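The drawer problem
How a small software team at Lullham is teaching a two-armed robot to think before it reaches

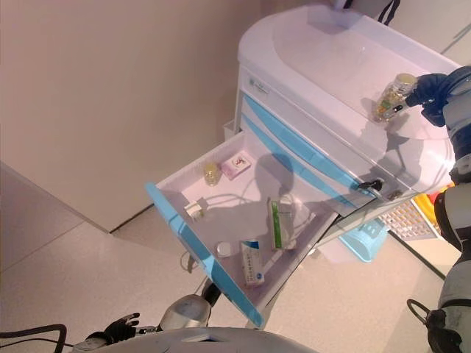 Planning in layers
Ask the engineers at Lullham what the hard part of tidying a medical cart is and they won't say the hand. They'll say the drawer. A pill bottle on a flat top is a friendly thing to grip. A drawer full of boxes, some lying flat and some standing up, is a puzzle that changes every time an item moves.

Their planner, called Cutness, splits the puzzle in two. A slow layer decides what should go where and in which order. A fast layer underneath bends the arm's path as the cameras report back, 50 times a second. I love how frank the arrangement is: the slow half is allowed to be wrong, and the fast half can throw its plan out and ask for another – it does so all day long.

Seeing through clear plastic
Transparent bottles are a pain for depth cameras, which tend to look straight through them. The team's answer is a perception module named Erkon. It hunts for the cap and the contents first, then works out where the walls of the bottle must be. It learned from 1,930 labelled grasps, and 382 of those were failures kept in on purpose. Shadows get the same care. An arm working over an open drawer darkens the very spot it needs to see, so Erkon is told where the arm is and works out where its shadow ought to fall.

Replaying the bad days
My favourite piece is the dullest to look at. Ostrowski is a replay tool, a plain timeline with a slider, and it lets anyone drag back to the moment a plan changed and read why. One run in November had 967 replans in it. The cause was a single joint limit typed in degrees where the code wanted radians!

The fix took a minute, and the check that now catches it took most of a week. Next on the list is getting both hands to share one plan, so that one can steady a drawer while the other reaches in.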